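Skelden Valley Reading Rooms
Progress report to the Dornel Fund, second period
Prepared by Soledad Cárdenas, project coordinator

This report covers the work from January until the end of June. It follows the same order as the first one: the rooms, the lending, the teaching, the money, and the plan for the next period.
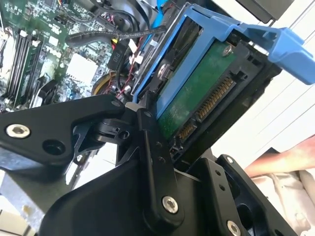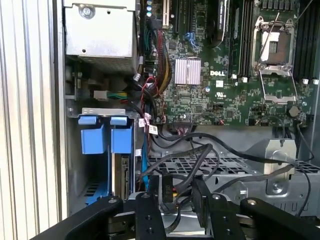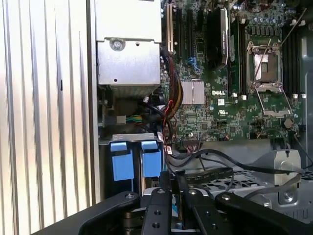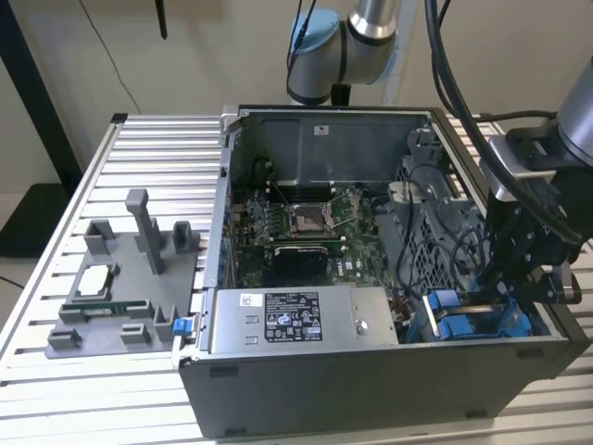

Desktop computer tower, opened.

1. The rooms

Both reading rooms are now open, the one in Skelden and the one in Dullen. The Dullen room opened in March, five weeks later than we promised in our application. The delay came from the floor. When the old carpet was removed we found that the boards near the north window were rotten, and the landlord needed time to agree who must pay. In the end he paid for the boards and we paid for the paint. I have attached his letter.

The Skelden room is open four afternoons each week and the Dullen room three. Readers in Dullen have asked many times for an evening hour, as the bus from the packing plant arrives at 5:40 and we close at 6. From May we stay open until 7:30 one evening per week. It is the busiest time in that room now.

2. Lending

At the end of the period we had 394 registered readers in the two rooms together. Our target was 350. A large part of the new readers are parents who first came with a child and then took a card for themselves. We did not plan for this, and the shelf of adult books in easy English is too small. Most of it is out on loan at any moment.

We bought 600 books with the grant. The order from Kongkaew, our supplier, came in two deliveries, and the second was missing one box of picture books in Spanish and Vietnamese. Kongkaew sent the box in April without extra charge. All books are now in the catalog and covered.

Late returns are still a problem. We stopped charging fines in February, and Đức Diệp now telephones the families instead, in their own language when he can. Fewer books are late than before, but I can not say yet if it is because of the calls or because of the fines. I would like to wait for the autumn figures.

3. Teaching

The homework hour runs in Skelden only. Roughly 30 children come, which is the most that the room can hold, and we had to begin a waiting list. I am not happy with the waiting list. Two families from the far side of the valley waited until June and then stopped asking.

The grandparents' story morning was tried in Dullen and it was weak at the beginning. The first time, only one grandmother came. After we moved it from the morning to the hour after school it grew, and now we have a regular group. We still call it the story morning, which confuses new people, so the name will change on the next poster.

4. Money

Spending is inside the budget on all lines except heating. The Dullen room has high ceilings and the winter was long. We moved a small sum from the printing line to cover it, as your office agreed by letter in March. The full table is in the annex, with receipts.

5. Next period

We will open a second homework hour in Dullen if we can find one more tutor before September. Two persons have applied and Đức Diệp will meet them in July. We also wish to double the easy English shelf, and I will send a separate request for this, with prices, before the end of summer.

Your visitor is welcome in either room. Please let us know one week before, so that the tutors can be present.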